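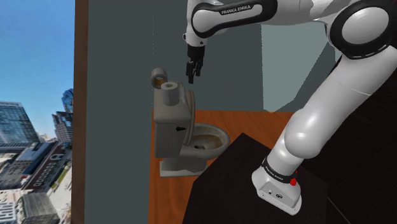 A computer rendering of a bathroom with a toilet and a robot arm.

Flurkow's public restroom plan leans hard on promises

The town of Flurkow wants to stop running its own public restrooms. Under a proposal put to the council this week, local shops, cafes and offices would open their toilets to anyone who walks in, and the town would pay them a monthly fee for the trouble. In return, the 6 restroom buildings the town now owns would be locked one after another, with the last one closing in December.

Supporters call it a modern answer to an old headache. It may be. But the 80-page report behind it spends far more time on signs and stickers than on what happens when a shop decides it has had enough.

The idea came from Skavix, a consulting firm hired last year to look at the cost of keeping up public buildings. Skavix says the town is paying too much to clean, heat and repair restrooms that sit unused for much of the day. It says a network of "welcome" businesses would give people more places to go and would cost less to run. How much less depends on which page you read. The summary promises large savings. The tables at the back show those savings only if every business that was asked says yes and stays in the plan for three years.

So far two have signed up. One is Gello, the ice cream and coffee place on the square. The other is the Didenko hardware store, a few doors up from the bus stop. Both are well liked, and both close at 6 p.m.

That closing time came up more than once at the council meeting. The last bus out of town leaves well after dark, and the restroom next to the stop is one of the first on the list to be locked. Ailsa Halliday, who drives the late route, asked where she and her riders were supposed to go.

"I have a short break at that stop and I've used that restroom for years," Halliday said. "It isn't pretty, but the door opens. I'm not going to get coffee from a place that's closed so I can use a toilet that's locked."

The answer she got was that more evening businesses were "expected to come forward." Asked which ones, the Skavix team said talks were at an early stage and it could not give names. The report uses the same words. It does not say how many evening businesses Flurkow has, and anyone who has tried to get dinner there in winter will have a fair guess.

Clem Partington, the council member backing the plan, said critics were judging it before it had been given a chance.

"We can't keep patching up old buildings forever," Partington said. "The roof on the park restroom has been fixed three times and it still leaks. At some point you have to try something else."

He has a point about the roof. The park building is in poor shape, and the one behind the library has had its water shut off since the spring. But the report never prices a full repair. It compares the new plan with the cost of going on as before, leaks and all, and leaves out the choice a lot of people in the room seemed to want, which was to keep three or four of the restrooms and fix them properly.

There is also the matter of who gets to say no. Under the draft agreement, a business can turn a person away if staff have "reasonable concern." The phrase isn't explained anywhere. Partington said shop owners could be trusted to use good sense. Most probably can. Still, a parent with a stroller and a muddy kid may get a warmer hello than a man who has slept outside, and a public restroom doesn't ask either of them to pass inspection at the counter.

Access is another soft spot. The town's own buildings have wide doors and grab bars. The agreement asks businesses to offer "accessible facilities where practical," and it doesn't say who would check. The hardware store's restroom is in the basement, down a flight of stairs. Its owners have been open about that, and they say they joined on the understanding that other places would cover the gap. At the moment, the other place is an ice cream shop.

Similar plans have been tried in bigger towns, and the report mentions this often. It's less keen to go into detail. A busy shopping street with bars, hotels and a train station can lose a business or two from the list without much harm. Flurkow's main street has empty storefronts at both ends. If one of its two partners drops out, half the network goes with it — and the agreement lets either side quit on a month's notice.

The fee is the part that might bring more owners in, and it's the part the council has said the least about. The figure was blacked out in the copy handed to the public. Partington said this was to protect the talks now going on with other businesses. Maybe so, but it also means residents are being asked for their views on a money-saving plan without being shown the money.

None of the buildings has a buyer lined up, either. Skavix lists "possible income from sale or lease" as a benefit, though it's hard to picture the crowd of bidders for a leaking brick hut beside a duck pond. Tearing the buildings down would cost something too. That cost appears in a footnote, marked "to be confirmed."

The council voted to send the plan out for public comment before making a decision. Comments can be left at the town hall front desk or mailed in, and a second meeting will follow once they've been read. Skavix has been asked to come back with a list of evening partners and a price for repairing the park restroom.

Halliday said she would be at that meeting if her shift allowed it. The restroom by the bus stop stays open until then.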